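Guía del visitante – Ruta a pie de los monasterios de Irach
Sección 5. Preparación de la jornada

1. Recoja el mapa de la ruta en la oficina de Dovier. La oficina abre todos los días en mayo.
2. Ponga su nombre en el registro de salida antes de tomar el camino. 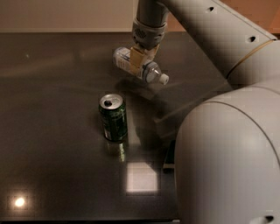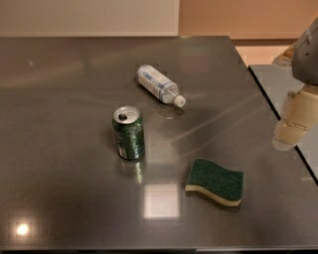 3. El tramo entre Dovier y el monasterio de Durnico sube hasta los 2.691 metros y no tiene fuente. Salga temprano y camine despacio en la primera hora. Lleve el agua en una botella de plástico transparente, como la de las dos fotos – así ve siempre cuánta le queda – y guárdela en un bolsillo exterior de la mochila.
4. En la puerta de Durnico, quítese el calzado y espere al guardián. La visita de la sala de oración dura casi 30 minutos.

Nota: la escalera de la torre tiene 84 peldaños y es estrecha. Baje siempre de espaldas en la parte final.

Precaución: no continúe hacia la ermita de Eide con niebla. Las marcas del sendero son de piedra gris y se pierden con facilidad.

5. A la vuelta, firme otra vez el registro en Dovier y devuelva el mapa.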